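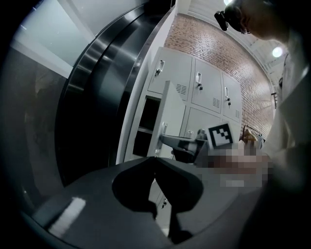 Next to the lockers at Plulden.

Home | Local | Sports | More

I swim most mornings, so this one made my week – the Plulden pool is opening at 5 from November! Nelly Quispe at the front desk told me 168 of us signed the request.
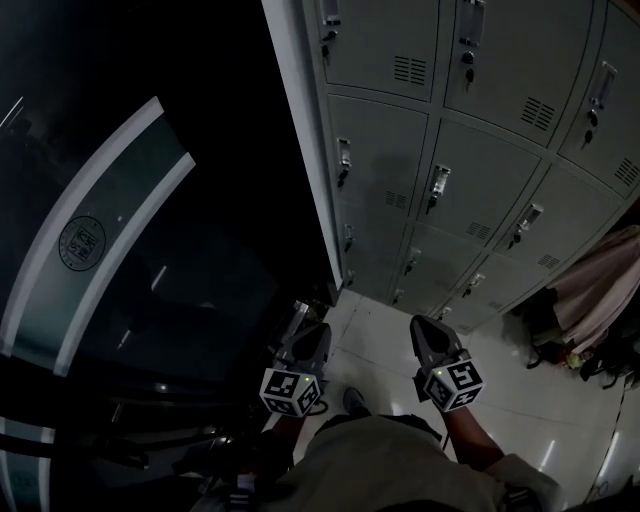

Monthly passes stay the same price, and the two slow lanes are kept for beginners until 9:00. Aníbal Huamán will teach the early class – bring your own cap.

2 comments | 168 shares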